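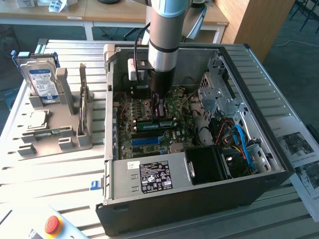 # Projektbericht: Greifplanung und Kraftregelung für die PC-Demontage

## 1. Worum es geht

In unserem Studienprojekt haben wir die Steuersoftware für eine Roboterzelle geschrieben, die Speicherriegel aus ausgedienten Desktop-Rechnern ziehen soll. Das Projekt heißt Brorkeo und baut auf der Middleware Trurkico auf, die am Institut schon für andere Zellen läuft. Klingt erst einmal überschaubar – zwei Riegel raus, fertig. Wir haben ein ganzes Semester gebraucht und könnten sofort weitermachen!

Spannend ist die Aufgabe vor allem wegen der Enge. Der Arm muss senkrecht ins liegende Gehäuse hinein, zwischen Netzteil und Laufwerkskäfig, und überall hängen Kabel, die in keinem CAD-Modell stehen. Ein fest programmierter Ablauf scheitert deshalb schon beim zweiten Rechner.

## 2. Aufbau der Software

Die Software besteht aus drei Knoten, die über Trurkico Nachrichten austauschen:

- `slot_finder`: sucht im Kamerabild die RAM-Steckplätze und schätzt die Lage des Riegels
- `path_node`: plant die Anfahrt von oben und prüft auf Kollisionen
- `pull_ctrl`: regelt die Kraft beim Greifen und Herausziehen

### 2.1 Wahrnehmung

Den `slot_finder` haben wir mit 3000 Bildausschnitten trainiert, die wir selbst beschriftet haben (abends, mit viel Tee). Grüne Riegel auf grüner Platine waren anfangs ein echtes Problem. Besser wurde es, als wir nach der langen, geraden Oberkante gesucht haben und die Farbe fast ganz ignorierten. Die Winkelschätzung läuft seitdem so stabil, dass wir die Nachfilterung wieder ausbauen konnten.

### 2.2 Planung

Der Planer probiert pro Anfahrt bis zu 17 Greifposen durch und bewertet sie nach Abstand zu den Hindernissen. Kabel modellieren wir als grobe Quader mit Sicherheitsrand. Elegant ist das nicht, aber es rechnet schnell. Findet der Planer keine freie Pose, bricht er ab und meldet `NO_ENTRY`, statt sich irgendwo durchzuquetschen.

### 2.3 Kraftregelung

Hier steckt die meiste Arbeit. Reines Ziehen verkantet den Riegel, also überlagern wir eine kleine Kippbewegung entlang der Steckplatzachse. Die Abbruchschwelle liegt bei 15 N Querkraft. Den Regler haben wir zuerst in der Simulation Lü eingestellt und dann an der Zelle komplett neu parametriert – die Reibung im Steckplatz war in Lü viel zu freundlich angesetzt.

## 3. Was uns aufgehalten hat

Am längsten saßen wir an einem Zeitstempelfehler. Kamerabild und Armpose kamen aus verschiedenen Uhren, und der Greifer landete immer knapp neben der Kante. Wir hatten schon die Hand-Auge-Kalibrierung in Verdacht und haben sie zweimal wiederholt, bevor jemand ins Log geschaut hat. Seit der Umstellung auf die gemeinsame Trurkico-Uhr sitzt der Griff.

Die Verriegelungshebel am Steckplatz öffnen wir derzeit von Hand. Dafür fehlt noch eine eigene Bewegungsprimitive.

## 4. Offene Punkte

- Hebel erkennen und mit einem Finger aufdrücken
- Kabel als verformbare Objekte behandeln
- Logdateien vom Demontageprojekt Drevcombe einlesen, um den Regler mit fremden Daten zu testen
- `NO_ENTRY` mit einer Begründung versehen, die man auch versteht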